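Skamivell Animal Health Forum > Equine and Small Animal > Topicals and Ear Care

Topic: Switching from Oltadell ear flush to Rondeck - drying time and residue

mcarvalho_vt
I run the treatment room at a two-vet mixed practice. We have used the Oltadell flush for years on routine floppy-eared dogs and the occasional lop rabbit. Our distributor has moved it to special order, and the suggested substitute is the Rondeck drying flush. Before I change the protocol sheet I would like to hear from people who have used both.

What I need to know:
Does the Rondeck leave a film in the canal that interferes with cytology the next day?
Is the drying time short enough to apply an ointment in the same visit?
How do the bottles hold up once opened?

We go through enough of it that a bad choice will be annoying for months.

Martim Carvalho

hillside_grooming
Used both. The Rondeck is thinner and runs out of the ear faster, so you use more of it per dog. Drying time is better. I don't do cytology so can't help there.

ebaptista
The film question depends on which Rondeck you mean. There are two on the price list. The plain one has a glycol base and does leave a residue, enough that my slides the next morning had a smeary background and I had to repeat a few. The drying version evaporates more cleanly. I still hold off 24 hours before sampling with either one.

On ointment in the same visit: I wouldn't. Even when the outer canal looks dry, there is fluid sitting in the horizontal part, and anything oil-based just floats on it. Send the owner home with the tube and have them start that evening.

Ermelinda Baptista

mcarvalho_vt
Thanks. It is the drying version. Sending them home with the tube is a problem for us because a good share of our owners will not get it into the ear at all. That is the reason we do it in the room.

ebaptista
Then flush first, do the rest of the exam, nails, weight, whatever else is on the list, and come back to the ear at the end. Cotton in the opening while you wait. Do not push it down.

barnaisle4
I'll disagree with the waiting. We flush, massage the base, let the dog shake, wipe out what comes up and apply the ointment right then. Rechecks have been fine. I think people overstate how much stays behind if the massage is done properly. Most of what I see at recheck is owners who stopped treating early.

ebaptista
"Rechecks have been fine" with what? If you are looking with an otoscope and not taking a swab, you will miss low-grade yeast. I have had ears that looked clean at two weeks and were loaded on the slide.

barnaisle4
Swabs on the ones with a history, no swabs on the first-timers. Same as most places, I'd guess. I'm not going to bill a swab on a first-time waxy ear that has cleared up.

ebaptista
That is a billing decision. It doesn't tell you where the ointment went.

hillside_grooming
Does the surface matter to anyone else? The Rondeck made our old tub-side shelf tacky. The Oltadell never did that. I had to go over it with hot water and dish soap, the regular spray didn't touch it.

mcarvalho_vt
That would be the glycol if it was the plain version. Worth knowing though. We wipe down between animals and I don't want to add a second product to the cart.

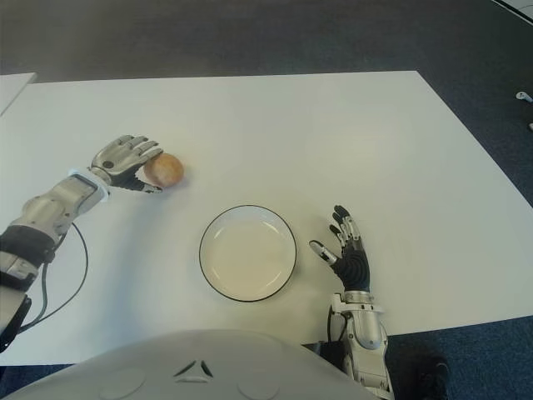 White table, matte top, gray-blue carpet.

As to the bottles, I called the distributor. The flip cap is the same on both versions. They told me to discard 162 days after opening, which is an odd number, and they could not say where it came from. Our current sheet says to write the opening date on the label and throw it out at the end of the third month, and I intend to leave that alone.

barnaisle4
Three months is plenty. If a bottle lasts longer than that you are buying the wrong size. Also watch the tip. If it touches the ear, it is contaminated, and after that the date on the label means nothing.

ebaptista
Agreed on the tip. We draw up what we need into a syringe, no needle, and never take the bottle to the animal. It also gives you a volume to put in the chart. For a large breed I draw up more than I expect to use and discard the leftover.

lopkeeper_jo
Coming in from the rabbit side since you mentioned lops. Please check for a ruptured eardrum before anything acidic goes in. Lops get abscesses at the base of the ear and the drum can be gone without much to see from outside. Our vet uses warm sterile saline only until she has had a good look. I have never seen the drying flush used on a rabbit and I would want to ask why.

mcarvalho_vt
Fair point. The lops get saline now unless one of the vets writes otherwise. I should have been clearer in the first post. I will put it on the sheet as a separate line so that a relief tech doesn't read "ear flush" and reach for the dog bottle.

ebaptista
Put it at the top of the sheet, above the dogs. The same applies to cats with polyps, and to any dog with a head tilt. No acidifying or alcohol flush until the drum has been seen.

hillside_grooming
What about price? We were paying 32 a bottle for the Oltadell and the Rondeck was lower, but with the extra volume per dog I think it came out even.

mcarvalho_vt
Close to even here as well, on paper. I won't have a real figure until we have used it for a while. I've ordered one case of the drying version.

Draft of the protocol as it stands:
Rabbits, polyp cats, head tilts: warm saline only, vet to examine first.
Dogs with drum seen intact: drying flush by syringe, massage, allow to shake, wipe.
Cotton at the opening, finish the remainder of the visit.
Ointment last, before discharge.
No cytology from a flushed ear until the following day.

barnaisle4
You need the swab before the flush in there somewhere. As written, a new tech could flush first and then find out the vet wanted a slide.

mcarvalho_vt
Correct. Added as the first step for dogs - swab, then flush. I'll post again in March once the first case is used up.

ebaptista
If you can, note which ears had same-visit ointment and which went home with the tube. I'd like to see the rechecks side by side, with swabs.

barnaisle4
So would I.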